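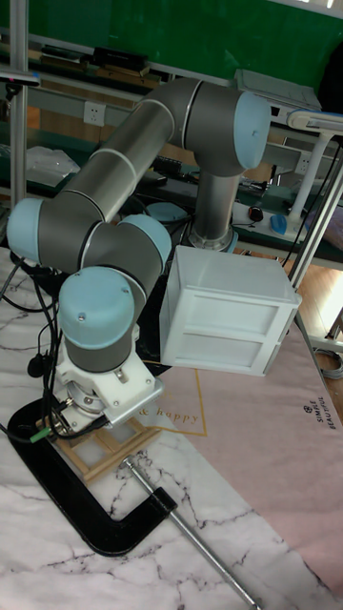 When I started in the lab in September, I believed the difficult part of teaching a robot arm was the grasp. Now I think the difficult part is what the arm believes about light. I want to write down one result from this winter before I forget how we came to it, because our report will have only the clean version.

The project is named Illance. The question is simple to say. We teach a policy by showing it many examples where a person guides the arm through a small task, for example pulling a little drawer open or putting a block on a stand. Later the policy sees only camera images and must do the task alone. It does this quite well in the afternoon. In the evening, with only the desk lamp on, it reaches beside the handle and closes on air. The objects are in the same place and the arm is the same. Only the shadows moved.

The usual answer is to change the brightness and color of the training images by computer, so that the policy becomes used to everything. We did this too, of course. It helped with the dark images and almost not at all with the shadows. A shadow has a shape and a direction, and if you make the whole image darker you only get the same shadow in a darker picture. I needed an embarrassing number of weeks to accept this sentence, which my supervisor had told me on the first day.

So we tried something more boring. We collected 2,000 demonstrations, and for each one the lamp was in one of 8 positions. The positions were marked with tape, and the computer chose the next one at random before each demonstration. If you let a person choose the lamp position, the person chooses the comfortable one. I know this from my own data of the first week, which I had to throw away.

The second part of the method was the idea of Mekdes Wolde, and I find it the nicest part. For each starting position of the objects we repeated the demonstration under two different lamp positions. During training we ask the network to give nearly the same inner description for the two first images, and we punish it when they are far from each other. We do this only for the first images. Two demonstrations by a human hand are never equal in time, so after the first second the pairs do not fit together anymore. I tried to align them in the middle of the movement also, and the result was worse than without any pairing. Maybe somebody more patient than me can make it work.

We also changed the table. On a plain surface the policy learned to find objects by a kind of cheating: everything that is not table must be an object. With veins in the pattern and printed words on a mat, this trick stops to work. At first the success went down for every version of the policy, and I was quite sad for some days. Then, with more data, the paired version came back up and the others stayed low.

Now the numbers. We tested with a lamp position that was never used in training. The policy with only the computer-made brightness changes failed on most attempts at the drawer. With the real lamp positions but without the pairs it was better, but it depended very much on the random seed. Out of 7 training runs, three were good and the other four I would not show to a guest. With the pairs, all seven runs opened the drawer more often than not. It is still not a reliable robot. But the difference between the runs became small, and for me this is the main result, more than the average. When a method works only with a lucky seed, you spend your month looking for a mistake in your code which is not there.

There are things I do not trust yet. All tests were made in one room, with one lamp, so maybe we learned this lamp very well. Branov, the partner lab, will repeat the test with their own table and ceiling light, and they did not promise me when. The stand task also behaves differently from the drawer task. The slats make thin shadows of their own, and there the pairs helped only a little. My guess is that the camera image is too small when it enters the network, so a slat and its shadow become the same few pixels. I have started a run with larger images. It is slow, and it needs the whole memory of our one good graphics card, so the other students are not happy with me this week.

For those who asked by mail about the code: the part for pairing the first images is short and I will put it online after I clean the names of the variables, which are now half in my own language. The data is bigger and must wait until we have a place for it.

Tomorrow I go back to check if the run with larger images is still alive. Last time it stopped in the night with a full disk, so today I deleted all my old videos first.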